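Stendholm Institute for Work and Households
August, 9:20 a.m.

We are often asked whether a machine can now do ordinary chores in a home or on a shop floor. Over the next several posts we set out our current position. It replaces the thread we published last year, which was more hopeful about laundry than the evidence allowed.

First, the meaning of "can." A chore counts as done, for our purposes, when a person walks away from it and does not have to come back. A machine that folds nine towels and drops the tenth behind the dryer has left a job for somebody. We score that as help, and we score help separately.

Our list has 52 chores. It was drawn up with two partners: Flinder, which runs a group of assisted-living apartments, and Hoarau, a packing and returns business. Thirty-one chores come from the apartments and 21 from the shop floor.

We have been asked why there is no cooking on the list. Cooking is many chores and we have split it up. "Drain a pot of pasta" is there. So are "wipe a stovetop with the burners off" and "put away dry dishes in a cupboard the machine has not seen before."

Floors first, as this is where most readers have direct experience. Vacuuming an open floor is done. Vacuuming a floor with a phone charger, a sock and a dog bowl on it is help. Stairs remain with people.

Dishwashers next. Loading plates of one size into a rack of a known type is close to done. Loading whatever is in the sink is not. Mixed cutlery, a lidded travel mug and a pan with something stuck to it will each stop a machine for a different reason, and the three reasons do not share a fix.

Laundry. Moving clothes from washer to dryer works more often than we expected. Folding T-shirts works slowly. Fitted sheets we have removed from the timed portion of the list, as the sessions ran past the end of the working day.

Beds. Flinder's staff rated bed-making as the chore they would most like to hand over. We have no machine result on it that we would be comfortable publishing.

Now the shop floor. Hoarau's packing line already uses fixed machines for taping, labeling and weighing. These are reliable and are not part of our question. They do one thing to one kind of box, and people bring the box.

The chore Hoarau would pay for is sorting returns. A tote arrives with whatever customers sent back. Somebody takes out one item at a time, looks at it, and places it in the right slot. The work is light and repetitive, and the firm has trouble keeping people in it past the spring.

We would class this as a household chore in work clothes. It is very near to emptying a toy box, a junk drawer or a grocery bag. For that reason we give it more room in this thread than its single line on the list would suggest.

The difficulty is variety. A bottle is rigid at one end and gives at the other. A packet changes shape when it is touched. A small figure with its arms out will catch on its neighbor. Clear wrapping confuses depth cameras, and bare metal sends light back in ways that do the same.

There is also the bin itself. Items roll to the walls and stop there, and a gripper needs space on both sides of an object to close on it. A person tips the bin or rakes the item forward with one finger and does not notice having done so. We have started asking partners to write down these small moves. Flinder's list ran to four pages.

On our scoring sheet each item is recorded as one attempt. The person at the station does not touch the bin during a run. If two items come up together, the attempt is marked as a miss, even when both land in the correct slot. Some developers have objected to this rule. Hoarau asked for it, on the grounds that a double pick spoils the stock count.

Mixed-item picking, with a bottle, a squash-like shape, a small figure and a soft packet sharing one metal floor:

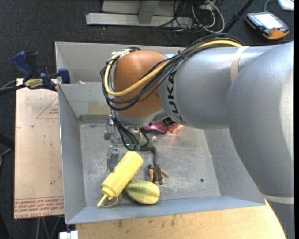 A KUKA arm and gripper over the mixed-item bin. The yellow bottle lies close to the front wall.

For planning purposes we assume a tote of 20 items. At that size, a machine that misses one item in ten leaves two for a person, and the person must be standing near enough to take them. A manager who has read only the success rate may not have allowed for that wage.

Hoarau has told us its threshold. It would consider a machine that clears 1,000 items between calls for help. We think this is a fair figure for a business of its type. We have not seen it met on mixed returns, and we invite any developer who believes they have met it to send us their full logs, including the runs that were stopped early.

Homes are harder in one respect and easier in another. They are harder because no two kitchens agree. They are easier because very few people are in a hurry. A machine that takes 54 minutes to empty a dishwasher while the household is at work may be perfectly acceptable, provided it closes the door when it is finished and all the glasses are whole.

Several members of our advisory panel dissent on this point. They hold that slow machines in small apartments are in the way, and that a hallway blocked for an hour is a safety matter for older residents. Their note will be printed in full with the report.

On cost, we make no claim in this thread. Prices quoted to us varied too widely to compare, and several left out installation, floor space and repair visits.

On jobs, we would ask readers to be careful with both of the usual stories. At Hoarau, the fixed machines moved people from taping to returns. They did not empty the building. We do not know what a working returns machine would do, and neither does the firm.

Our position, then, for quoting purposes: "Machines can do a small number of chores unattended, in spaces arranged for them. They can help with many more if a person stays close. General tidying of mixed objects is not yet a finished chore in the home or on the shop floor."

Corrections to last year's thread: we described the Flodden trial as a home trial. It took place in a furnished show apartment with no residents. We also listed "water houseplants" twice under different numbers. Both errors were ours.

The full chore list, the scoring sheet and the dissenting note will be available from the Institute's publications page at the end of the month. Partners who wish to propose a chore for the next edition should describe it in one sentence, state where it is done, and say what a person does at present when it goes wrong. Proposals for fitted sheets have already been received.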